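Project Report: Picking Up After People
Fernbridge course in applied robotics, spring project
Author: Yesenia Gallegos
Team: Yesenia Gallegos, Archie Imrie, Dougal Forsyth
Advisor: Ulla Leinonen

1. What we wanted to find out

When I signed up for this course I figured I'd end up making an arm stack blocks. Then Archie brought up his summer job cleaning rooms at Gastholm, and how much of every shift went to bending over for wrappers and bottles, and Ulla said fine, do that. So we did that! The task was to get a two-armed robot to clear litter off the carpet of a hotel-type room and put it in the trash can, with one arm managing the can and the other doing the picking.

The question we wrote in our proposal in February was pretty narrow. If you train a policy on demonstrations from a person driving the arms, does it matter whether the left arm holds on to the can the whole time or leaves it alone on the floor? I thought it wouldn't matter much. Dougal thought it would matter a lot, and he was closer than I was (he has mentioned this).

2. How we set it up

All our demonstrations were teleoperated. One of us drove both arms and another kept the log. We called the two styles "hold" and "park." In hold, the left gripper stays on the rim of the can from the start of the episode to the end, and the driver can lift or tilt it if that helps. In park, the left arm backs off and the can stands wherever it was put.

We collected 275 demonstrations in total before we had to give the room back. Every episode starts with litter on the carpet between the bed and the sofa and ends when the driver says it's clear or gives up. We kept the give-ups in a separate folder and didn't train on them, though Ulla thinks we should have done something with them and I'm starting to agree.

The policy itself is nothing fancy. It takes the camera views plus the joint positions and predicts a short chunk of motion for both arms, then does it again. We borrowed the training code from the Komeck project, which Fraser Rennie had already gotten running on the lab machines for his own thesis, and changed the camera inputs and the length of the chunk. Fraser also saved us from a truly dumb mistake where I had the left and right gripper values swapped in the data loader. I'd been staring at that for two evenings.

For testing we used 18 trials per style with the same start layouts for both. A trial counted as a full success only if all the litter went in the can and the can was upright at the end. We also wrote down partial results, and those ended up being more useful to me than the full ones.

3. What happened

Hold got 11 full successes out of 18. Park got 6. That's a bigger gap than I expected, and with so few trials I don't want to lean on it too hard, but the partial results point the same way.

In park, the usual way to fail was at the drop. The right arm would pick something up just fine, swing over to where it believed the can was, and let go a little short. Light wrappers were the worst because they'd catch on the rim or drift off to the side. In two of the park trials the arm bumped the can over, and after that the policy had no idea what to do, which makes sense given that there isn't a tipped-over can anywhere in our training set.

In hold, the drops were much better. The failures were mostly about the two arms getting in each other's way. The driver (usually me) had learned to pull the can in close for a drop and ease it back out for a pick, and the policy copied the first part of that better than the second. So sometimes it would sit there with the can right where the right arm needed to go. Archie started calling this "hogging" and the word made it into our log, so I'm using it here too.

The stage I was most nervous about was the bag. We had always planned for litter first and the bag as an extra, and it stayed an extra. We only did it by teleoperation and never trained on it, so there's no number to report. Driving both grippers on something soft is really hard! With a can, you feel like you know where the edge is. With a bag you squeeze and it just goes somewhere else. 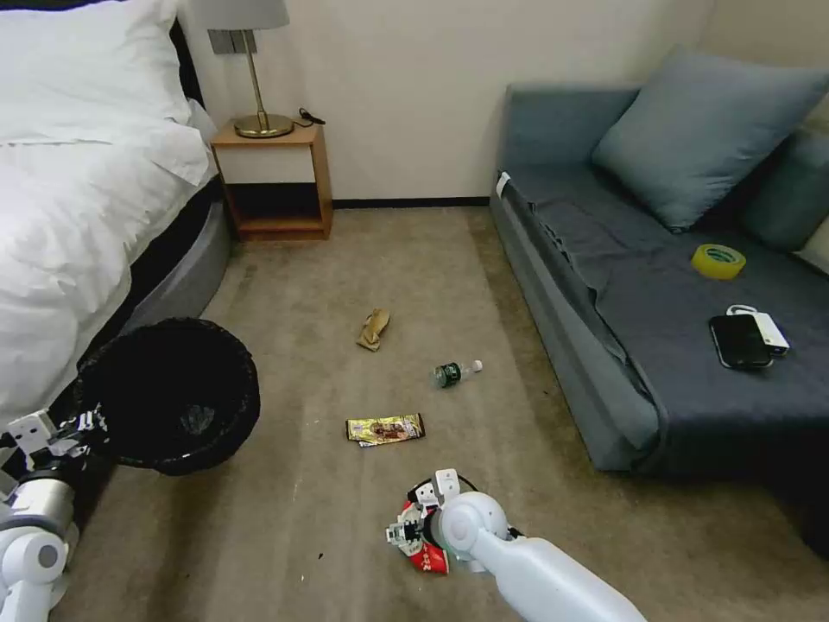
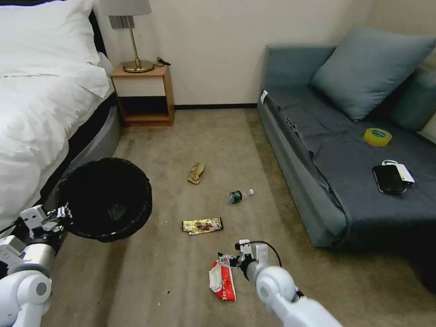
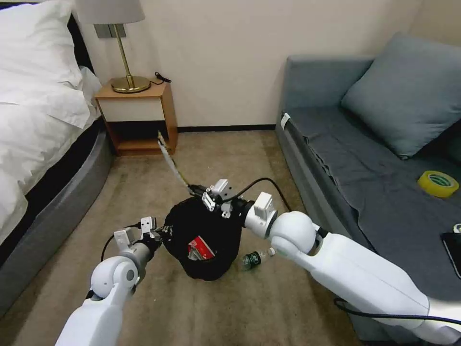
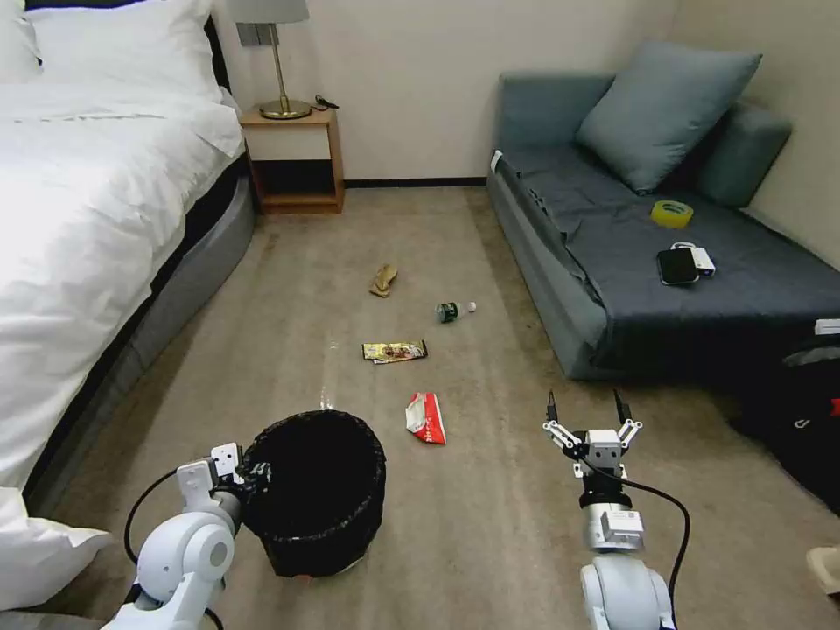 All four views look toward the nightstand, with the bed on the left and the sofa on the right.

4. What I'd change

The biggest thing I'd fix is how we demonstrated the handling of the can. We never agreed on a height or an angle for it. Dougal is a lifter and I'm more of a leave-it-on-the-carpet-and-hang-on person, and both habits went into the same hold folder as if they were one style. In the second picture the left arm has the can up off the floor and tilted, with the right gripper down by the red and white packet, while in the fourth one the can is standing on the carpet with the gripper on its rim. For a policy those are two different problems. I think some of the hogging comes from it averaging between them, and I'd love to rerun the whole thing with the lifted and standing versions labeled separately.

The second thing is the litter itself. The flat candy bar wrapper was by far the hardest item for us, because there's nothing for the fingers to close on and you have to pinch up a bit of it from the carpet first. A crumpled packet like the one in the right gripper in the first picture is so much friendlier. We used the same few kinds of litter in nearly every layout, so I can't say whether the policy learned "pick up trash" or only learned our particular trash. My guess is the second one. Next time I'd keep a few items out of training completely and bring them in only for the test.

I'd also write the logging rules down before starting. For the first batch each of us had our own idea of what "clear" meant, and Archie ended up rewatching a lot of episodes to relabel them - he was very patient about it, and he shouldn't have had to do it. The Kinnear group down the hall has a one-page sheet taped up next to their setup that says what counts and what doesn't. We should have copied that on the first morning.

And the chunk length. We picked one early, it seemed okay, and we left it alone. Fraser thinks a shorter one would help with hogging because the policy would get to look again sooner and notice that the can is in the way. I ran one quick try with a shorter chunk right before the deadline and the motion got jerky, but I didn't have time to do real trials, so please don't read anything into that.

5. Who did what

I did most of the driving, the data loader (including the bug) and this report. Archie ran the log, did the relabeling and put together the test layouts. Dougal handled training and the park demonstrations, plus a good share of the hold ones. Fraser isn't on the team but helped us with the code, and Ulla met with us every other week and read two drafts of this.

The demonstrations and the log are in the course folder under our team name. The give-ups are in there too, in case next year's group wants to do something smarter with them than we did.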